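Looking After the Hand-Held Grippers at Station 5

Scope

These instructions apply to the paired hand-held grippers used at Station 5 of the Skernden manipulation cell. They cover the start-of-shift check, the linkage service and the working check that follows. Operators must complete the Skernden induction before handling the grippers. Questions should be directed to Birutė Venckus, Cell Supervisor.

When service is due

A linkage service is carried out every 500 recorded episodes, or sooner if an operator reports stiffness or uneven closing. The pivot rings are replaced at 2000 episodes regardless of their condition. Episode totals are kept in the Sitov log, under the number of each gripper.

What you will need

Lint-free cloths
A soft nylon brush
Plastic tweezers
The 2 mm hex driver from the Station 5 drawer
A replacement ring set, if due

Step 1. Isolate the grippers

Stop recording in Sitov and wait for the status light to go out. Disconnect both cables at the stand end, holding the plug and never the cable. Lay the grippers on a cloth with the jaws facing away from you.

Step 2. Clean the jaws and linkage

Brush along the seam of the jaw block from the tip downward. Fabric tasks shed fibre, and it collects in the seam and behind the inner arms. Remove anything caught there with the tweezers. Do not use compressed air, as it drives lint into the pivots.

Step 3. Check the pivots

Open and close the linkage slowly by hand. Both sides should travel together. Look at the brass ring in each pivot for scoring or movement. A ring that turns in its seat must be replaced before the gripper goes back into use. Tighten the pivot screws until they just seat.

Step 4. Reconnect and route the cables

Reconnect the left gripper first. Each cable should leave its gripper on the outer side, with enough slack for the operator to reach the middle of the table.

Step 5. Carry out the working check

Use soft goods for this check, as fabric shows up poor jaw alignment sooner than rigid items do. Grip a fold, hold it briefly and release. Repeat with each gripper, then with both together on the tote bag.

Both grippers at the mouth of the tote, followed by jaw views on knit fabric and on the bag: 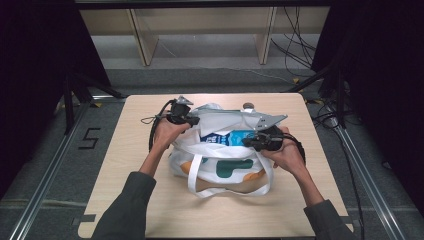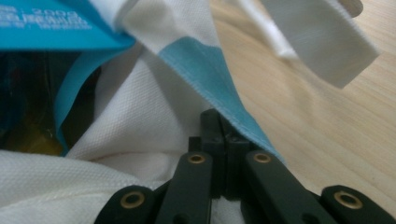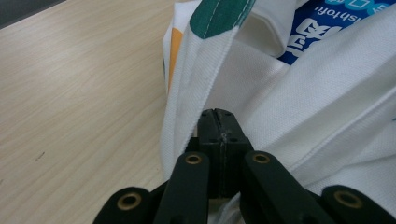

Step 6. Record the service

Enter the service in Sitov with your initials and the gripper number. If a gripper fails the working check, tag it and deliver it to Khurram Khokhar in the Paracha workshop by 4 p.m. Replacement rings are ordered through the workshop every Tuesday.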